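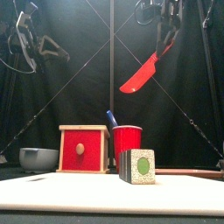
The knife in the right gripper, the left one still free.

Notebook > Mirnstead > Two arms > December

Last updated: Tuesday, December 23, 2025

The building is half empty and the heating was already turned down, so I write this with my coat on. I want to put down the result before the holidays, while I still remember which parts I believe.

The question since July has been the same one: where should the second hand take hold of a thing that the first hand already holds? With a cube it is not interesting. With a long flat utensil it is. The red knife is my favorite for this, and also the one I curse the most. If the receiving gripper closes too near to the giving one, the fingers touch and the arms push against each other. If it goes too far out, the plastic bends and turns in the grip, and then the knife hangs at some angle that was never in the plan.

Until last month we marked the grasp points by hand. Shireen Zwane and I sat with the recordings and clicked, evening after evening. We have 2400 transfers recorded, and after we removed the ones with a sync fault or a bad clock, 1068 were left with both wrist views usable. I was ashamed of this number when I first saw it. Shireen said it is better to be ashamed in November than in the review, and she ordered new cables.

The new method is very plain. We do not mark grasp points at all. We take the short moment when both grippers hold the object, and we let the model learn from this moment backward: first the shared hold, then the approach, then the pickup. In our notes it is called Hiltiditz, after the village where I had the idea on a delayed train. I thought we would find a proper name later, but now it is in all of the file names.

Why backward should help, I can explain only in part. When we train forward, the model spends most of its effort on the long, easy reach through empty air. The shared hold is short, maybe one or two seconds, and it drowns. When we start from the shared hold, the errors there are seen first. Shireen has a more mathematical explanation. I followed it to the second page.

What I wanted in the recordings was the long flat hold, with blade in one gripper and handle in the other and the knife almost level between them, the cup and the box below as clutter. Out of such moments the whole training set is now built.

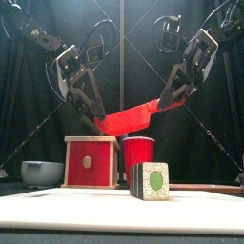
What the numbers say

We trained with five different seeds, each for 500 epochs, on the Boros machine. I had asked for more seeds, but the people from Birberg have the same machine booked over the holidays, and they were there first.

The backward order was better than the forward order on every seed. On the knife the difference is large. On the bottle it is small, and on the eraser I would not claim any difference at all. A small soft thing does not offer two places to hold, so I think this is how it should be, but I had hoped for a little more.

One seed worries me. It gave the best score of all, and when I watched the trials I saw that it had learned to let go with the giving arm very early, nearly at the first contact. It counts as a success in our score, because the score looks only at where the object is at the end. I do not like such a success. In the new year I want to add a second measure: for how long both grippers hold, and how much the wrist of the giving arm moves in this time. Shireen agrees with the first part and thinks that the second is noise.

The other weak point is the layout. In the first months we put a few objects in a row on the white board, always well separated, and the model never had to think about its elbows. A reviewer will ask for something more crowded, and he will be right. So we began also with the fuller layout on the black table, where the bottle stands at the back next to the box and the cup, the cutting board lies in the middle, and small things are spread on both sides of it.
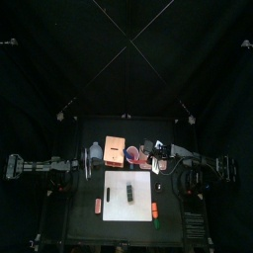 I do not have a fair comparison for the fuller layout yet. The forward model was never trained with it, and it would be cheap to show a victory over a model that has not seen the table. It must be trained again from the beginning. This is written on the list for January, in first place — before the paper text, even if Shireen would like it the other way around.

There is still a thing I do not understand. When the knife starts inside the cup together with the other utensil, the backward model hesitates above the cup, goes up, comes down again, and only then closes. The forward model does not do it. It goes straight down, and often it misses. Is the hesitation useful? I would like to think that it looks for a better angle, but I have been wrong before when I gave intentions to a motor. Perhaps it is only a gap between two parts of the training, at the place where approach and pickup are joined. I could test this by moving the joint a little earlier. I wrote the command for it and did not start it, as I would only sit here until night to see the curve.

The recordings are copied to the second disk and the arms are parked. I left a note for Shireen about the left finger plate, it should be tightened before the next session. My bus to Birberg goes at twenty past.

5 comments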